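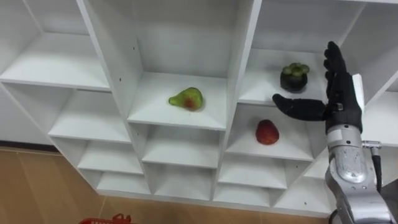
Bisano is hiring a part-time robot technician at Drumbridge. The robot is a full-size humanoid that moves fruit between a white cubby shelf and a basket, and your job is to keep it fit for this demanding career. Much of the work is in the hands. They are black, with a thumb that can stick out sideways like a hitchhiker's, and every joint in them needs regular checking. You'll also look after the wrist connectors and set the shelf back to its marks before each session.

The post is 12 hours a week, starting in December. You should be able to read a wiring diagram, crimp a connector, and write a repair log that a stranger can follow. Ours currently runs to 297 entries, a few of them polite.

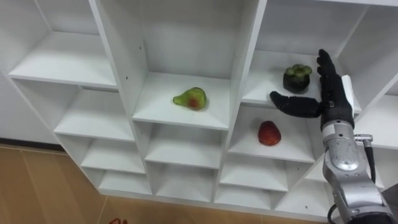 Fingers up, thumb out, pear unbothered.

Pay is $32 an hour. Tools are supplied, and you may bring your own screwdrivers if you are that kind of person. 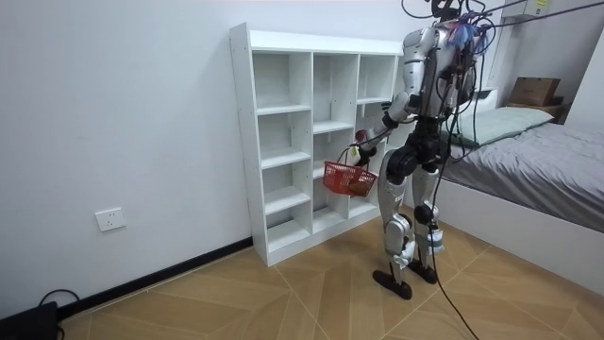
Do I need a degree?
We'd take two years of fixing things over a diploma, and we'll train you on the Dronia control software.

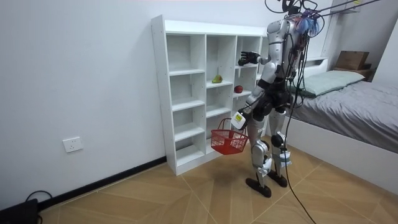
Cable care comes with the job. Before power-up you'll inspect the overhead tethers and the long black cable that hangs from the robot's back and trails across the tiles, where feet of all kinds can find it.

Send a resume and one honest repair story to Kastriot Đorđević, Bisano, Drumbridge.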